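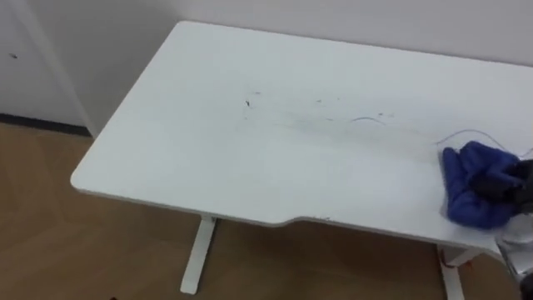 By the Learning Desk, Yazzie Children's Museum, Lernmont
Reading level: Grades 3 to 5

Why Do Some Marks Wipe Away and Others Stay?

A desk that is used every day collects marks. Pencils slip, pens roll, and markers run past the edge of the paper. A light-colored desktop shows dark scribbles and smudges very clearly. Some marks come off with a dry cloth. Others need water, and a few will not move at all.

To understand why, it helps to know what a mark is made of.

Pencil

The gray part of a pencil is called the lead, but it contains no lead. It is a mixture of clay and graphite, a soft form of carbon. Graphite is built in very thin layers that slide apart easily. When a pencil is pushed across a page, tiny flakes rub off and catch in the rough surface of the paper. On a smooth surface the flakes have little to hold on to, so they can smear.

An eraser works because graphite sticks to rubber better than it sticks to paper. The crumbs left behind are bits of eraser carrying graphite away.

Ink

Most inks have 2 main parts: a color and a liquid that carries it. When the liquid dries, the color is left behind. In a washable marker the liquid is mostly water, and water can loosen the color again later. Permanent marker uses a different liquid, often a kind of alcohol, along with a sticky material called resin. The resin holds the color tightly, and water cannot dissolve it.

Surfaces matter too

Paper, cloth and bare wood are full of tiny spaces called pores. Ink soaks into them and is hard to reach. Glass and glazed tile have almost no pores - ink stays on top, where a cloth can get to it.

Try it yourself

Ask an adult for an old glazed tile and a piece of cardboard. Make one pencil mark and one washable marker mark on each. Wait 6 minutes, then rub every mark with a damp cloth. Write down which marks fade and which stay.

Words to know

Graphite: a soft, gray form of carbon.
Pore: a very small opening in a surface.
Resin: a sticky material that hardens as it dries.

Next in this series: How Soap Works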